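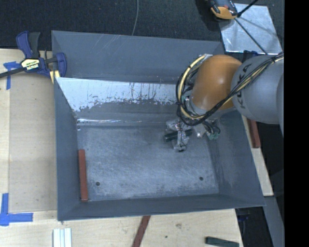
Tretberg has extended automated bin picking to the second line of its component sorting hall at Kesum, following a trial that began in February. The company confirmed that no posts will be lost as a result of the change, and that the 52 people employed in the hall have been told in writing how their duties will be affected.

Under the previous arrangement, sorters emptied metal bins by hand and placed each part on a tray for inspection. The work involved repeated bending and reaching over the side of the bin, and was shared out in two-hour turns. On the second line this task now passes to robot arms, which lift parts from the bin one at a time. Sorters remain responsible for setting up the bins, checking the trays and dealing with any part the arm fails to pick up.

Eight employees have completed a training course run by Ogunleye, the firm that supplied the control software. They are now qualified to stop and restart a cell, to change the fingers of a gripper and to record faults. A further group will be trained before the summer shutdown. Staff who take on these duties move up one pay grade.

"The hall has asked for years for something to be done about the strain on backs and shoulders," said Binta Edet, head of operations at Kesum. "We are pleased with the progress made so far. The pace of the line will be reviewed with staff at the end of each month."

The staff council supported the extension but asked for several conditions to be set down in the agreement. Musa Ogbonna, who represents sorters on the council, said that members were concerned about working alone. "On the old line there was always a colleague across the bin from you. With the cells, one person may look after a whole row for most of a shift," he said. The company has agreed that at least two people will be present on the line at all times, and that records from the cells will not be used to assess individual performance.

The first line will continue to be sorted by hand until further notice. Parts from both lines will be sent for inspection under the existing Cunex procedure, which remains unchanged.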